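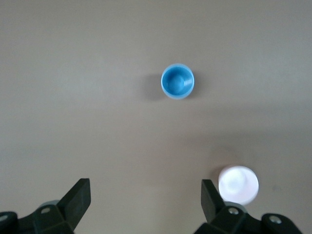 Blue plastic cup on a table.

To: Virstead Residents list
From: Theda Bauerfeind, Water Office
Date: 25 Jun 2020
Subject: Re: Hydrant flushing, Plurnlow Road

The office confirms that flushing will proceed as announced. Households between 200 and 206 Plurnlow Road are now included. Residents should run the cold tap until the water is clear before drinking. Billing is unaffected.

Theda Bauerfeind
Water Office

> Will the even numbers past 200 be part of the flushing? The notice on our door stops at 100, and the one at the library does not list house numbers.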